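Tuesday

In by quarter past eight. Heating off on our floor again, so I kept my coat on until Fergus arrived with the little heater, and then the heater and the charger together tripped the sockets along the wall and we lost ten minutes finding the right switch. The training run from last night had finished, at least. I looked at the curves, which were smooth and told me nothing, and went to get tea.

The question for the week is still pauses. When you hold one of the grippers in each hand and lay a place setting, you stop a lot. You stop before you start, while you work out which hand is going first. You stop over the handle of whatever you are about to pick up. You stop at the end, when you have let go and are checking it looks straight. All of that goes into the recording at the same rate as the movement, and the policy learns it. On the arms it gets to within a couple of centimetres of the knife and sits there. Sometimes it goes on after a bit, sometimes it sits until the time runs out. Seema said in September that it was learning to stand still because we had taught it to stand still, and I argued with her for most of an afternoon. I think now she had it right, or mostly.

So the plan was to take the 596 recordings we already have, cut the pauses down, retrain with everything else the same, and run both versions on the arms. No new data in the comparison. Jailson wrote the trimming script over the weekend. It looks at how fast both grippers are moving and how fast the fingers are opening or closing, and where all of it stays under a threshold for longer than half a second it drops frames until only a short stretch is left. He left some of the pause in on purpose. When he took it all out, the fingers seemed to close in the middle of the approach, and the replay looked awful.

The part I hadn't thought of is that one hand is often still while the other works. If you only look at one gripper you throw away the good part. Jailson's first version did that on the left hand and we only noticed when the right one seemed to jump across the placemat in two frames. He fixed it on Sunday night and sent me a message at ten to twelve saying "both hands now", with no other explanation.

I did a fresh set of recordings with Fergus in the morning to have something the script had never seen. Same corner of the lab and the same setting: tray, placemat, plate, and the cutlery, which goes beside the plate. He called the start and I tried to work at a normal speed without thinking about pauses, which is of course impossible once you are thinking about them. My first four were very quick and very bad. After that I got bored, and they got better.

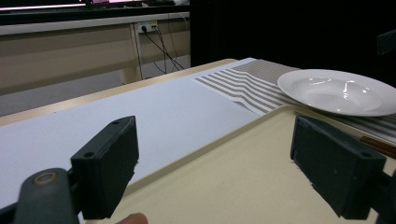
Gripper open over the near side of the table, morning session.

Then Fergus did a batch and I watched. He is much steadier than me. He puts his pauses in different places as well. I wait before closing the fingers and he waits after, holding the thing still for a moment before he lifts. I wrote this down because it might matter for the threshold. If the wait comes after the grasp, the object is in the fingers, and the camera on that gripper has a view of it that doesn't turn up anywhere else in the recording. Cutting that down might hurt. Jailson wasn't sure. He said we could tag the pauses by whether the fingers are open or closed and trim the two kinds differently, and I said let's not do that until we have one result.

Also the thumb strap on the right-hand gripper has stretched and it now slides when you turn your wrist over. I have asked Agnes about the replacement straps. She says they were ordered from Foltberg in the same parcel as the bearings, and that the parcel has been "dispatched" for nine days. I folded a bit of tape under the strap for now.

Lunch at half past twelve, soup, at the desk. Read half of the paper Seema sent round about sampling by progress instead of by time. It's the same idea as ours from the other end. They leave the pauses in but make them less likely to be picked in training. I like that it doesn't need a cut in the video. I don't like that it needs a measure of progress, and theirs comes from a second model they say very little about. Made a note to try a crude version where the weight is just how far the grippers have moved.

The runs on the arms started at two. We did twenty with the old version and twenty with the trimmed one, taking turns so that any drift in the setup would land on both. Seema set out the table each time and wouldn't tell me which version was loaded. She had the order on a sheet folded in her pocket. I had the stopwatch and the score sheet. The rule was that the knife has to end up on the placemat, beside the plate and not under its rim, inside forty seconds, with nothing dropped. I also marked down every stall longer than three seconds, because that is what we set out to change, and success alone would hide it.

I thought I would be able to guess which was which, and for the first few I did guess. One would go out over the table briskly and the next would dither, and I put a little tick in the margin to say what I thought. By the tenth I'd lost the thread. There were brisk ones that missed and slow ones that did a very tidy job. Twice an arm went to the right place, stopped, backed off a few centimetres and then did the same thing again, as though it had forgotten. I have seen that before and it's nothing to do with pauses as far as I know. I think it's a short memory problem. The policy sees only 2 frames of history, and from those an approach and a retreat must look very much alike.

Seema unfolded her sheet at about half past four. The trimmed version got 17 out of twenty. The old one got eleven. Stalls over three seconds: five in total for the trimmed, and I had to count the other column twice, it came to twenty-six. So the stalls have come down by a lot and the successes have gone up by what might be luck and might not. Twenty each isn't enough to say. Seema says the stall figure can stand by itself and I agree with her, with the proviso that I was the one holding the stopwatch and my ticks in the margin were right more often than not in the first half. We should have it timed from the log. The arms write out their positions anyway, so a script can find the stalls and I can be taken out of it.

I went back through the three trimmed failures with Jailson. Two were the same. The arm came in a bit fast and the fingers shut before they were properly round the handle, so it slid off sideways. The old version never did that in any of its twenty. It failed by waiting. I think we have swapped one kind of mistake for another that is less common, and I want to look at whether it comes from Fergus's recordings or mine, given where each of us likes to wait. The third failure was the plate. It got nudged, the handle ended up under the rim, and that's a fail by our rule even though I would have been happy enough to eat off it.
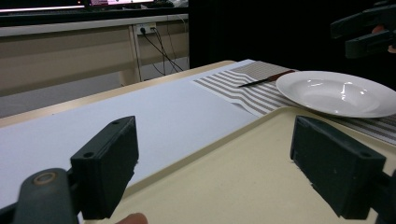
Getting the knife to lie near the plate without touching it is the fiddly bit for people as well. I have watched everyone in the group do it now and we all come in from the side, lower it, open a little, and then wait to see if it rolls. Gregor said he would rather change the rule to allow touching. I would rather keep it. If we loosen it now, none of the numbers from October can be put next to these.

We had a short argument about how much more to record. Gregor wants some 3,000 before the Promell review, because that is what was written in the plan and he doesn't want to have to explain a smaller number. Seema wants to stop, trim what we have, and spend the time on runs. I was in the middle and ended up agreeing with both of them, which annoyed everybody. For my part I'd like another few hundred, but with different hands, and with the plate moved about more. At the moment it sits in nearly the same place in far too many of the recordings. The Villanueva tables are free from Thursday and we could put a second setup there with a different cloth.

Stayed on after the others to start the next training run, with the threshold halved. I nearly started it on the wrong folder. The trimmed and untrimmed sets have names that differ by one letter, and I've now renamed them to something an idiot could read, and told Jailson, who will have to change two paths in his script. The run says nine hours.

Walked home as the bus had gone. Cold and clear. Thought on the way about the open and closed tagging and I think Jailson's right that we will need it, because those two slips were both at the moment of closing. It's an afternoon's work for him. If tonight's run comes out with fewer stalls but more slips then I'll ask him on Wednesday, and if it doesn't I'll leave him be until he has finished the Flevex driver, which he has been promising Agnes all November.

To do tomorrow:
check the run finished and on which folder
stalls from the log, not from me
ring Foltberg about the straps
sort the pauses by person, mine against Fergus's
bring the other heater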